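3.2 卧洗同室住户中床面作为衣物中转面的使用

前一节讨论的是设有独立洗衣空间的住户，本节转向另一类情形，即洗衣设备与床铺处于同一房间的住户。此类住户在Golthorpe片区的小户型中较为常见，其共同特征是缺少可供摊放衣物的水平台面。厨房台面通常与水槽相邻，餐桌多为折叠式，平时收起。床面因而成为室内面积最大、高度适中、且无需事先腾空的平面。本文将其称为“中转面”，指衣物在离开上一位置之后、进入下一位置之前所停留的表面，不论停留时间长短。

中转面的界定与“收纳面”和“作业面”相区别。收纳面指衣物以预定形态停放的表面，如层板、抽屉底板及置物篮内部；作业面指折叠、熨烫、缝补等操作实际发生的表面。三者可在同一物体上先后出现。以床为例，夜间为寝具，白天可能依次承担中转与作业两种功能，铺面本身并无变化。Guthrie在预调查阶段曾主张将中转与作业合并为一类，理由是两者在时间上难以切分；后经讨论仍保留分列，原因在于两者对周边家具间距的要求不同。作业面需要使用者在床侧有稳定的站立位置，中转面只要求手臂可及。

就空间关系而言，需要记录的变量包括：洗衣设备与床沿的相对方位；设备顶面是否被占用；床头与墙面的关系；以及衣物在床面上的展开方式。其中第二项在早期文献中较少涉及。设备顶面高于床面，面积较小，常被篮筐或零散织物占据，一旦占满，床面便成为就近的替代。图4所示房间可说明上述变量的记录方式。
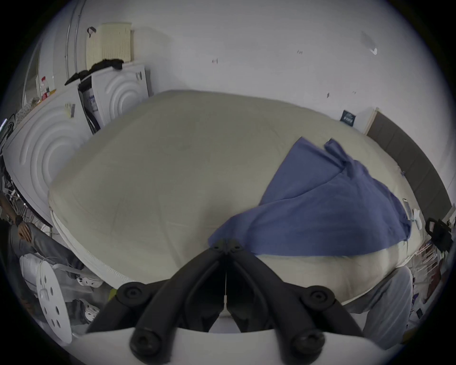

居住行为与室内环境研究室　家务空间课题组

图4　卧洗同室房间：床、床侧洗衣机及顶面置物的电器

图4中，白色前开门洗衣机紧邻床侧，另一台白色电器靠后墙放置，其顶面放有米白色条板式储物篮，篮前另有一块黑色织物搭在电器上沿。按本文编码规则，该顶面记为“已占用”，储物篮内部记为收纳面，搭放织物处记为中转面。床面铺浅米色床单，其上有一件蓝色衣物，呈皱缩状斜向展开，一角翻折，编码为“展开未叠”。床面另有少量白色纸片或纸巾，位于蓝色衣物边缘附近，记入“非织物小件”一栏，不参与面积计算。

需要说明的是，“展开未叠”仅描述衣物形态，不涉及其洗涤状态。单一时刻的影像无法区分待洗、已洗与穿后暂放的衣物，凡涉及洗涤状态的判断，均以访谈记录为准，影像编码表中相应栏目一律留空。Szewczyk在复核中指出，早期编码员容易依据衣物与洗衣机的距离推断其状态，距离近者多被记为待洗。该项推断缺乏依据，相关条目已全部撤回，并按现行规则重新编码。

关于床头与墙面的关系，编码时只区分“贴墙”“离墙”与“无床头板”。软包床头板贴墙布置时，床头一侧不具备通行条件，使用者只能由其余侧边接近床面，衣物的摊放范围随之受到限制。图4房间的深灰色软包床头板贴墙，记为“贴墙”。墙面张挂物与粘贴痕迹不属于本节变量，仅在附表备注中登记有无。

衣物在床面上的位置按三分法记录，以床头板为基准，分为近床头区、中区与床尾区；跨区者记录其主要覆盖区域，并在备注中标明延伸方向。初稿曾采用网格法，将床面划分为9格，但实际操作中床面边缘常因影像的广角畸变而弯曲，格线与实际位置的对应误差较大，同一件衣物在不同编码员之间的归格结果不一致。三分法分辨率较低，但一致性较好。Amarasinghe与Weerasinghe独立编码后，对不一致条目逐项协商；协商未能达成一致的，由第三名编码员裁定，并保留原始意见备查。

样本方面，本节分析使用Rukdale与Golthorpe两处片区的入户影像，共500幅，取自近1,000幅原始影像。剔除标准为：床面可见部分不足一半；洗衣设备完全不可见；或影像模糊致使织物边界无法辨认。影像均在住户知情同意的前提下取得，编码前不对室内物品进行整理或移动。住户在入户前自行整理的可能性无法排除，这一点对“展开未叠”类条目的影响应为低估，对收纳面条目的影响方向尚不明确。

在上述样本中，床面中转与设备顶面占用之间表现出同现倾向。对此可有两种解释。其一为替代关系，即顶面占满之后，衣物转向床面；其二为共同原因，即室内收纳容量不足同时导致两处表面被占用。横截面影像难以在两者之间作出取舍。为此，课题组另对30户进行了重复入户，首轮于10月完成，所得资料在第4节分析。若替代关系成立，则顶面清空后床面中转应有所减少；若为共同原因，则两者的变化应基本同步，且与柜体容积相关。

此外，储物篮的位置值得单独讨论。篮筐置于设备顶面时，取放高度高于床沿，使用者若坐于床边则不易够及。Mondal在访谈提纲中据此加入“坐姿取放”一项，询问住户是否在坐姿下整理衣物。部分受访者表示通常坐在床边叠衣，叠好后先置于床面，待全部完成再起身一并收入篮中或柜中。在此类流程中，床面先后作为中转面与作业面，随后又短暂作为叠后衣物的中转面，同一表面在一次整理中转换两次。现行编码以单幅影像为单位，无法反映这种转换，仅能记录取样时刻的状态。

与此相关的另一项限制涉及条板式与封闭式篮筐的区别。条板式篮筐侧面留有空隙，内部织物的颜色有时可辨；封闭式篮筐则完全依赖访谈。为保持口径统一，本节对所有篮筐的内容物均不作影像判断，只登记篮筐的有无、位置及是否带有提手。提手的登记最初用于Prosari收纳单元的比较试验，与本节主题关系不大，因已完成编码而予以保留，其结果不进入后文的分析。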